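Lost Lorwood Songs Get Their First Hearing in Decades
29/10/2020

Fans of early women's blues and parlor song have something wonderful to look forward to. The Pumphrey Archive in Lorwood has put 60 home recordings online, all of them made by women who sang in the town's churches, dance halls and kitchens between the wars, and the singing is a joy.

The discs came from a single collection that sat in a family attic for years. Music historian Ea Eyvindsson first heard a handful of them in June and asked to hear the rest the same afternoon.

"I had planned to stay an hour," she said. "Then a voice came up through all that crackle, singing a work song I only knew from a printed page, and I missed my train."

The songs cover a lot of ground. There are hymns, lullabies, a very rude number about a landlord, and 19 pieces that don't match any published song Eyvindsson has been able to find. Several take on low wages and bad husbands with a frankness that will delight anyone who loves the great blues singers of the same years. One singer, named on the label only as "Itel," appears on four discs, and her slow, smoky version of a local ballad is the one everybody at the archive keeps humming.

Sound engineer Snædís Snorradóttir handled the transfers — a patient job, with some sides played again and again at slightly different speeds until the pitch sounded right. She left plenty of the surface noise alone. Clean it too hard, she said, and the breath goes out of the singer. You can hear chairs scrape, a dog, and on one disc a child asking if it's over yet.

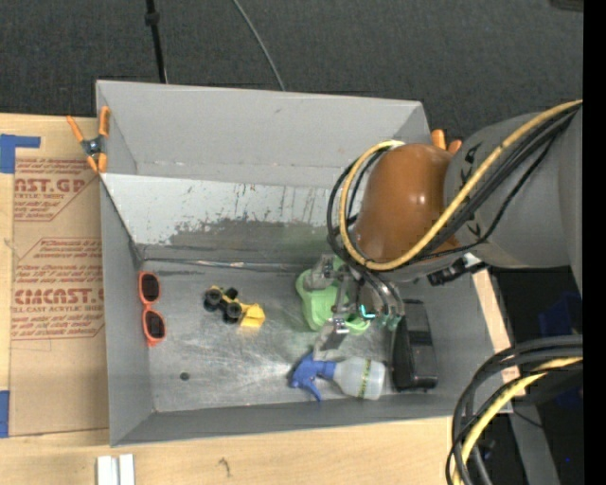 A companion album is on the way too. The small label Flostuleck will press 1,190 copies on vinyl, with 14 of the songs and a booklet of lyrics put together by Eyvindsson, who has also written short notes on the singers whose names are known. The landlord song made the cut, all six verses of it.

There will be a listening night at the Pumphrey reading room as well, with room for 200 people spread over two sittings. Snorradóttir plans to play a few of the original discs on a wind-up machine between the restored tracks — a real treat for anyone who has only heard this music through headphones.

The online recordings are free to stream. Families in Lorwood who recognize a voice or a name are invited to write to the archive.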